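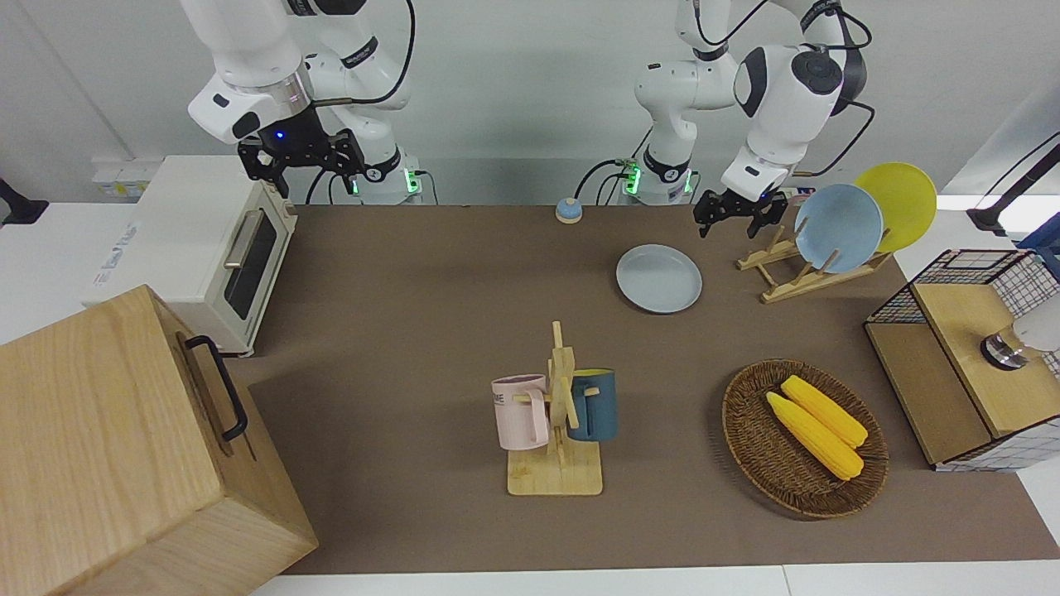 Text and photos: Macarena Navarrete | April 15, 2019

Countertop layout, dish drying corner

The gallery covers one tabletop arrangement for a small kitchen: a toaster oven, a dish rack and a brown mat under most of it. The mat is 70 cm deep and stops short of the table edges, leaving a strip of white on the near side. The oven is set at an angle with its glass door facing right, so the door can drop without meeting the rack. Minimum clearance used in the plan is 5 cm at the back corner.

Plates and mugs. The rack is wood, with slats and upright pegs. A pale blue plate stands in front and a yellow one leans behind it; a light gray plate lies flat on the mat to the left. The mug tree has a square base and takes the center of the mat, with two mugs on its pegs. The bell with the blue dome stays at the back edge, out of the working area.

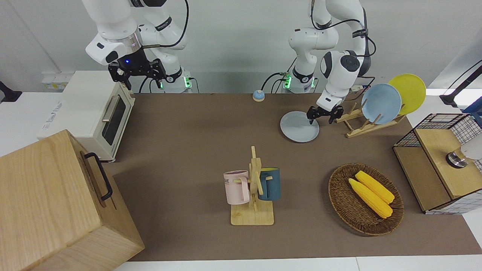
How far apart should plates stand in a peg rack?

Leave one empty slot between dinner plates if the rack has room for it. Plates that touch dry slowly along the line of contact, and a deep rim needs more space than a flat one. Bowls go at the end of the row, tilted forward.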